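An afternoon at the Nodby open day
2020-11-09

I went over to Flellcombe expecting big yellow machines behind a fence, and ended up spending most of my visit at a table with a rice cooker on it. 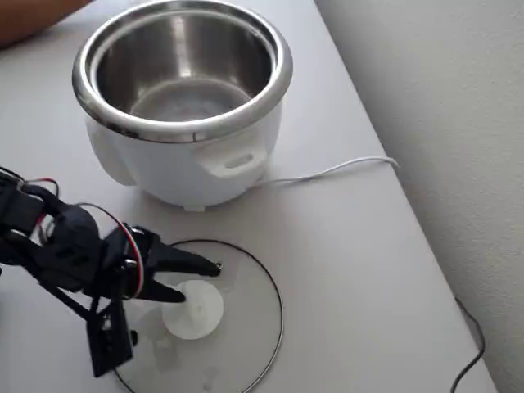 "Everybody asks about the lid"

The woman running the demo has been at Nodby for 3 years, and she talks fast (I had to ask her to slow down twice for my notes!). I wanted to know why a lid, of all things.

"Because it's round, it's clear and it has one small knob," she said. "You and I just grab it. The arm has to get its two fingers on either side of that knob and close at the right moment. If it's off to one side, you get a scrape and you start again."

Glass is a pain for the cameras too, she told me, as they tend to look straight through it to the table. Her team calls the lid job Kashindye, and there's a second one called Bavirura that deals with stirring, but that wasn't running when I stopped by. I was a little sad about that.

400 tries

So how much practice does it take? She had the numbers ready. "In October we did 400 tries at picking up the lid, and 358 of them were good. I'd love to tell you the rest were all the same mistake, but they weren't. Some were me bumping the table."

I asked if she wants one in her own kitchen. She laughed at that. "Not yet. I cook rice maybe twice a week, I can lift my own lid. But my dad's hands are bad and he'd take one tomorrow."

There were 8 of us crowded in for the talk, and the questions ran way past the slot. A boy next to me wanted to know if it could make pancakes. "Ask me next year," she said, and went back to her laptop.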